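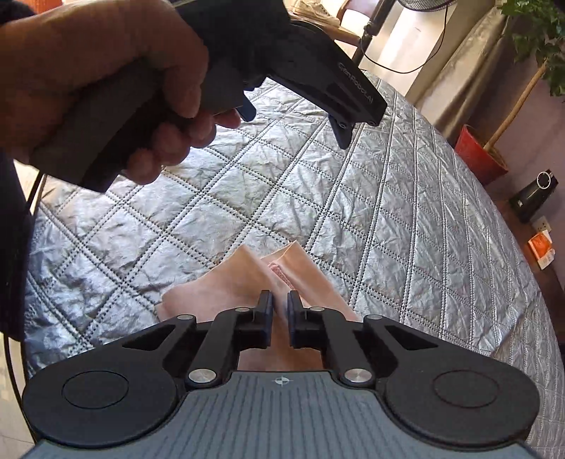

**Code of conduct inspection, Vetovum, Catberg office**
Period: January. Method: Jelínek checklist, revision in force. Scope: written code, case log, training records.

- [x] Code separates fixed rules from matters left to local judgment.
 Comment: Sections 2 to 6 are clear. Section 7 (gifts) says both "never" and "unless customary." Pick one.
- [x] Fixed rules give a stated ground.
 Comment: Grounds given for all except confidentiality.
- [ ] Same conduct receives the same finding at each site.
 Comment: Fail. A gift valued at 140 was recorded as a breach in Catberg and as a courtesy in Bramau. The code sets the limit at 50 for both.
- [ ] Exceptions logged with reasons.
 Comment: Partial. Log holds 2,631 entries. Many list "local custom" with no source. Reject that wording from the next period on.
- [x] Staff can report a concern without going through their own manager. 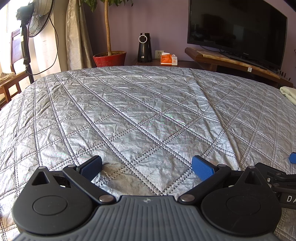

*Gripper with two blue finger pads, open, just above the bedspread*

- [ ] Reviewers record their own position before hearing a case.
 Comment: Not done in Bramau. Form exists but is not in use.
- [x] Code available in plain language.
 Comment: Summary is under 500 words. Term "reasonable person" still undefined.
- [n/a] Appeals heard by a second panel.
 Comment: No appeals in the period.

Result: conditional pass. Open items to be rechecked at both sites before the code is reissued. Section 7 has priority.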